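Week 2: Portions, plates and the fruit bowl

Welcome back, everyone, and thank you for all the food diaries that came in. I've read every one of them (with a large pot of tea) and I was touched by how frank you were, particularly about the biscuits. Please don't cross things out before you hand them in! I would much sooner see the real week than the tidy one, and it makes for a far better conversation when we sit down together.

These notes go with the evening session of Eating Well at Home, at the Stonbridge centre. If you missed the first session, ask Hòa Kiều for the spare handout at the desk, and have a quick read before you start on this one, as I do refer back to it here and there.

## What we mean by a portion

A good deal of muddle comes from two words being used as though they were the same. A *serving* is whatever you happen to put on your plate. A *portion* is a set amount used for advice and for labels. You might well eat two portions of rice in one serving, and there is nothing wicked in that, but it helps to know you've done it.

For fruit and vegetables, an adult portion is 80 g. Hardly any of us will ever weigh a plum, so in practice we go by size:

- large fruit, such as melon: one slice
- medium fruit, such as an apple, a pear or a banana: one whole fruit
- small fruit, such as plums or satsumas: 2 fruits
- dried fruit: 30 g, or a heaped tablespoon of raisins
- juice: one small glass, and it only counts once a day however much you drink

People always ask about that last one. Juicing a fruit lets the sugar out of its cell walls and leaves a lot of the fibre behind, so a glass of orange juice and a whole orange behave rather differently once you've swallowed them. Potatoes, I'm sorry to say, count as a starchy food. Beans and lentils do count, but again only once a day.

## Does the plate matter?

I used to tell every class that a smaller plate would make them eat less, full stop. I've grown more careful over the years. Some studies have found a difference and others haven't, and it seems to depend a good deal on whether people serve themselves and whether they know they're being watched. What I would say is that a very big dinner plate makes a sensible helping of pasta look rather mean, and you may find yourself topping it up without thinking.

So try it and see. Use your ordinary plates for half the week and side plates for the other half, and jot down how full you felt afterwards. Pudding bowls too, if you're feeling brave.

## Sizing up fruit by eye

With a mixed fruit bowl, sort by size before you count. One pear is a portion all by itself, while one plum is only half of one, so it wants a partner. Children's portions are smaller, and the usual guide is the amount that fits in the palm of the child's own hand, which has the great advantage of growing along with them.
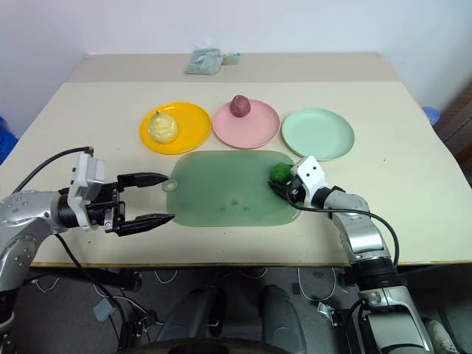
## For next time

1. Keep the diary going, and add a column for fruit and vegetable portions.
2. Bring a label from a tin or packet you buy often. We'll be comparing the "per 100 g" column with the "per serving" one.
3. Read the page on salt and write down any questions.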